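La tercera pinza

Irja Turunen llegó a Grultero en noviembre con un contrato de seis meses y la tarea de decidir entre tres pinzas. Las dos primeras ya tenían nombre, Monel y Eren. La tercera venía en una caja de Stemside sin instrucciones, con una hoja doblada que decía «prototipo» y un número de teléfono en el que no contestaban.

El taller estaba en la planta de arriba de una antigua hilandería. En invierno se subía con el abrigo puesto y a media mañana todavía costaba quitárselo. Abdul-Rahman Dankwa llevaba allí cuatro años. Le enseñó dónde se guardaban los cables, qué enchufe saltaba y cómo se rellenaba la hoja de pruebas.

- Una línea por intento - le dijo -. Si se cae el objeto, pones una C. Si lo coge torcido, una T. Si dudas, una T.

- ¿Y si lo coge bien?

- Nada. La casilla en blanco.

A Irja le pareció raro que lo bueno no dejara marca, pero no dijo nada. Se sentó y empezó con la Monel.

La Monel era rápida y bruta. Cerraba con un golpe seco y aplastaba los vasos de papel. Con las tuercas iba bien. Con las bolsas iba muy mal. Al tercer día Irja tenía 189 intentos apuntados y una ampolla en el pulgar, porque el gatillo estaba pensado para una mano más grande que la suya. Se puso esparadrapo y siguió.

La Eren era más lenta. Tenía los dedos blandos y se adaptaba a casi todo, pero a las dos horas perdía la calibración y había que parar, ponerla delante del marcador y repetir la secuencia desde el principio. Abdul-Rahman la prefería. Decía que una herramienta que falla siempre igual se puede corregir. Irja prefería no tener que corregirla.

Discutían de esto a la hora de comer, sin levantar la voz. Él comía arroz de una fiambrera azul y ella pan con queso. Una vez él dibujó en una servilleta la curva de presión de la Eren y ella dibujó encima la de la Monel, y se cruzaban en un punto que no servía para nada. Guardaron la servilleta en el cajón de los destornilladores.

El jefe de planta pedía un informe cada viernes. Quería una sola cifra. Irja le mandaba cuatro columnas y él respondía siempre lo mismo: «¿Cuál?». Ella contestaba que faltaba la tercera.

La tercera la abrieron un martes. Pesaba menos de lo que esperaban. Abdul-Rahman le dio vueltas bajo el flexo y buscó los tornillos.

- Esto no está pensado para abrirlo - dijo.

- Pues no lo abras.

Lo abrió. Dentro había una placa pequeña y mucho espacio vacío. Volvió a cerrarla y le sobró un tornillo, que metió en un sobre con la fecha. Luego la conectó y el controlador no la reconoció. Probaron con el cable de la Monel, con el de la Eren y con uno que encontraron detrás del radiador. Con el del radiador funcionó.

Los primeros 20 intentos salieron en blanco. Irja miró la columna vacía y pensó que había olvidado apuntar. Repitió la serie con Abdul-Rahman al lado, cantando en voz alta cada agarre. Diecinueve en blanco y una T, y la T fue porque él le habló justo al cerrar.

- Eso no cuenta - dijo él.

- Cuenta. Si dudas, una T.

Durante dos semanas no usaron otra. Irja dejó de ponerse esparadrapo. Cambiaron los objetos por otros más difíciles: una esponja, un manojo de llaves, un guante de lana que ella traía de casa y que se llevaba por la tarde. La tercera pinza cogía el guante por un dedo y lo soltaba donde se le pedía. Con las llaves fallaba una de cada ocho, y las otras dos fallaban la mitad.

En la semana tres se apagó. Fue en el intento 523 de la serie larga, a media bajada. El objeto era un tapón. La pinza se quedó cerrada con el tapón dentro y el controlador dejó de verla. Abdul-Rahman cambió el cable, cambió el puerto, reinició el ordenador y bajó a fumar. Cuando volvió, Irja seguía en la misma silla con la pinza en las rodillas.

- Llama a Stemside - dijo él.

- Ya he llamado.

- ¿Y?

- Suena.

Él sacó el sobre del cajón. Estuvieron un rato mirando el tornillo. Era corto, de cabeza plana, y no había en la carcasa ningún agujero en el que pudiera faltar. Abdul-Rahman volvió a abrirla. Irja sostuvo la linterna. En el fondo, junto a la placa, había un hueco redondo con rosca en el que ninguno de los dos se había fijado la primera vez. El tornillo entró con tres vueltas y media.

La pinza abrió los dedos y el tapón cayó en la mesa.

- Masa - dijo él -. Era la toma de masa.

- Ha trabajado tres semanas sin ella.

- Sí.

Irja pensó en las hojas de esas tres semanas. No sabía si valían. Una herramienta sin la masa conectada podía dar lecturas falsas, o podía no darlas. Abdul-Rahman opinaba que los agarres eran agarres, que el guante había llegado a su sitio y que eso lo habían visto los dos. Ella opinaba que había que empezar de cero.

Ganó ella, aunque él no lo reconoció. El viernes escribió al jefe de planta que necesitaban un mes más. La respuesta llegó el lunes y decía: «¿Cuál?».

Repitieron todo. La Monel, la Eren y la tercera, por turnos, con los mismos objetos y en el mismo orden. Vino gente de otros equipos a ayudar con las tandas de tarde y hubo que poner más mesas. Irja imprimió hojas nuevas y cambió una cosa. Ahora, cuando el agarre era bueno, se escribía una B. Abdul-Rahman protestó el primer día y al segundo ya las hacía con un rabito en la parte de abajo.

Cuando terminaron tenían 2,014 líneas. Ella las pasó al ordenador en dos noches. La tercera pinza ganaba en todo menos en las tuercas, y en las llaves seguía fallando una de cada ocho, con masa o sin ella. Las primeras hojas habían sido buenas desde el principio.

- No te lo voy a decir - dijo Abdul-Rahman.

- Mejor.

Escribió el informe en una página. En el asunto puso «La tercera». Antes de enviarlo llamó otra vez al número de la hoja doblada, por si alguien quería saberlo. Sonó siete veces. A la octava contestó una mujer con voz de haber subido una escalera corriendo.

- Stemside - dijo.

Irja se había preparado una frase y no le salió. Abdul-Rahman, desde la otra mesa, le hizo un gesto con la mano para que siguiera.

- Les sobra un tornillo - dijo Irja -. Bueno, no. Espere, que se lo cuento desde el principio.

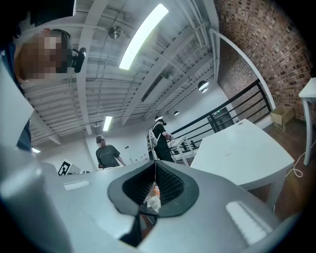 Una tarde de pruebas con pinza de mano, entre mesas blancas y pared de ladrillo.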